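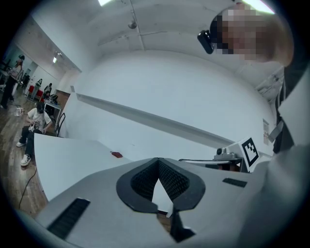
4. Comparing grippers on the bench

By now you have the Groda hand unit charged, the camera focused and the recording software talking to both (sections 1 to 3). Well done - the fiddly part is behind you, and this is where it gets fun. In this section you will try two sets of fingers on the same hand unit, doing the same small jobs, and end up with recordings you can lay side by side.

Set aside a whole morning for your first comparison. Once you know the routine it goes much faster, and most people find themselves running "just one more set" well past lunch.

4.1 What you need

Groda hand unit with the wrist camera fitted
Greco fingers (the stiff pair, supplied in the grey tray)
Grudari fingers (the soft pair, supplied in the sealed bag)
The small hex key from the lid of the case
One printed square marker, mounted flat
Five or six small objects of different shapes
A table you can reach across without stretching

Choose objects you don't mind dropping. A good mix has something boxy, something round, something floppy and something with a slippery surface. The team at our Larnolville workshop swears by a bar of soap still in its wrapper, which has embarrassed every gripper we have ever made.

4.2 Placing the marker

The marker tells the software where the table is, so both sets of recordings share the same starting point. Time spent here pays off handsomely later.

1. Put the marker at the far side of the table, facing you. It may stand upright or lie flat, but keep it the same way for the whole comparison.
2. Check that the white border shows on all four sides. If tape or a bracket covers part of the border, move it.
3. Open the Live View tab and point the hand unit at the marker. A green outline appears when the marker is found.
4. Move the hand unit slowly left and right across your working area. The outline should stay on. A flicker at the far ends is fine.
5. Press Save Origin.

Note: If the outline keeps dropping out, look at the lights first. A bright ceiling light reflecting off a glossy print is the usual culprit. Tilt the marker a little or print it again on matt paper.

Caution: Do not move the marker after saving the origin. If somebody knocks it, go back to step 1 and start the set again.

4.3 Fitting the first fingers

Start with the Greco pair. They are more forgiving to fit, and you will get a feel for the trigger before moving on to the soft ones.

1. Switch the hand unit off and wait for the light on the handle to go out.
2. Rest it upside down on a folded cloth.
3. Slide each finger into its rail until it clicks. The notch on the finger faces inwards.
4. Tighten the two screws with the hex key. Stop as soon as you feel them bite.
5. Squeeze the trigger by hand a few times. The fingers should meet evenly at the tips.
6. Switch on and choose Fingers > Greco from the menu.
7. Run Open/Close Check and keep your own fingers clear until you hear the beep.

Caution: Always pick the right finger type in the menu. With the wrong one selected, the opening width in your recordings will be off from start to finish, and there is no way to put it right afterwards.

4.4 Recording a set

A set is 100 grasps with one pair of fingers. It sounds like a lot, but a steady worker settles into a rhythm very quickly, and the counter in the corner of the screen does the counting for you.

1. Place one object on the table and step back to your starting spot.
2. Press the side button once. The tone rises.
3. Reach in, close on the object, lift it a hand's height and put it down again.
4. Press the side button once more. The tone falls.
5. Mark the grasp Good, Slipped or Missed with the thumb pad.
6. Turn or shift the object before the next go.
7. Change to another object whenever the screen asks you to.

Keep the slips! It is tempting to delete a clumsy attempt, but slips are exactly what you want when you are weighing up two grippers. Only throw away a grasp if you were interrupted halfway.

Note: Other people moving about in the background will not upset the tracking, as long as they don't block the marker. Ask them to leave the table alone, though, and tuck any cables out of the way of your feet.

Note: Swap hands or take a breather when your wrist gets tired. A tired wrist makes a good gripper look bad.

4.5 Changing over

1. Save the first set and give it a name you will still understand in June.
2. Switch off and take out the Greco fingers, following 4.3 backwards.
3. Fit the Grudari fingers. Press them home from the base, never from the soft tips.
4. Choose Fingers > Grudari and run Open/Close Check again.
5. Point at the marker and confirm that the green outline sits where it did before.
6. Record the second set with the same objects in the same order.

The soft pair feels wonderfully different. You will notice the trigger travels further before anything seems to happen, and then the tips wrap round and hold on. Do a few practice grasps with recording off until the timing feels natural.

Caution: Wipe the Grudari tips with a damp cloth only. Spirit cleaners turn them cloudy and they lose their grip.

4.6 Reading the results

Open the Compare tab and tick both sets. The screen shows Good, Slipped and Missed for each object, with the opening width drawn as a line underneath.

On our own trial run, 196 grasps were usable across the two sets; the other four were interrupted. Don't worry if you lose a few more than that the first time.

Look at the objects one by one before you look at the totals. It is quite common for one pair to win overall and still be hopeless with the very thing you need to pick up. Click on any Slipped entry to play it back at half speed - a wonderful way to learn what your hands are up to.

If the two pairs come out close, record more sets on another morning. The Compare tab takes up to 1,902 grasps at once. Beyond that, export the older sets first (section 6.2).

For problems with the trigger or the side button, see section 7. To fit a second camera, carry on to section 5.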